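Section 9: Comparing grippers on the mixed-object task

This section explains how to run a comparison between two grippers using the Koltell controller. It assumes that the arm has been bolted down, the emergency stop has been tested and the camera has been calibrated as set out in Section 2. The steps are the same for the Tikov and the Pagano gripper.

9.1 Setting out the table

1. Cover the table with a plain dark cloth and pull it flat. Shiny table tops upset the depth reading.

2. Place the wire basket within reach of the arm. Mark its corners on the cloth with chalk.

3. Stand the three wooden target boxes in a row to the right of the basket, with the red top at the back, the blue in the middle and the yellow at the front.

4. Fill the basket from the object kit. Mix hard, soft and springy items, and let the cloths fold over some of the others.

5. Move the arm clear of the basket and press Capture on the controller to save the starting view.

Note: Do not arrange the objects by hand once they are in the basket. If an item rolls out, drop it back in from just above the rim.
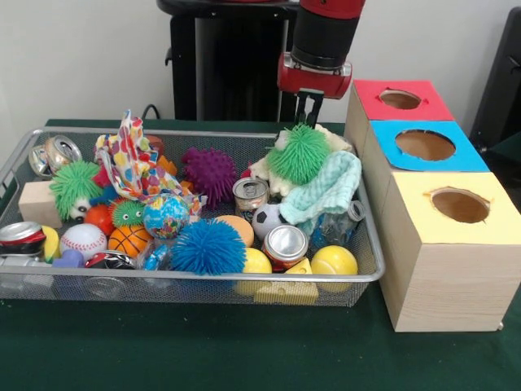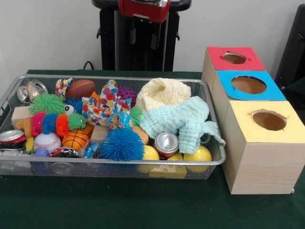
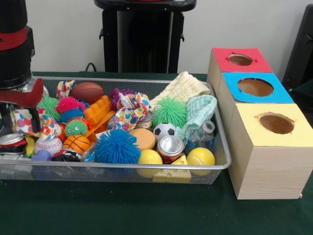

Basket on the left, target boxes on the right, red top furthest back.

9.2 Running the trial

1. Fit the first gripper and tighten the wrist screws in a cross pattern.

2. On the controller, open Tools and choose the matching profile. The wrong profile will give a wrong finger length, and the fingers may strike the basket.

3. Set the closing force to 20 per cent. Leave it there for the whole trial.

4. Press Start. The arm makes one attempt, returns to its rest position and waits.

5. Enter the result as Held, Slipped or Missed, then press Next.

6. When the run is finished, save the log, fit the second gripper and repeat from step 2 with the basket refilled.

CAUTION: Keep hands out of the basket while the status light is green. Press Pause and wait for the light to turn amber before reaching in.

CAUTION: Crushed cans can have sharp edges. Wear gloves when refilling.

9.3 Reading the results

Open the log in Deleck and sort it by object type. Compare soft items with soft items first. The overall score can hide a gripper that does well on balls and badly on cloth.

Fault code 363 means that the fingers closed fully without touching anything. Count it as Missed. If it comes up several times in a row, check the camera bracket for movement and calibrate again before carrying on.

Spiky balls often give a false Held result, as the soft spines press on the finger pads before the grip is firm. Watch the lift and correct the entry if the ball drops.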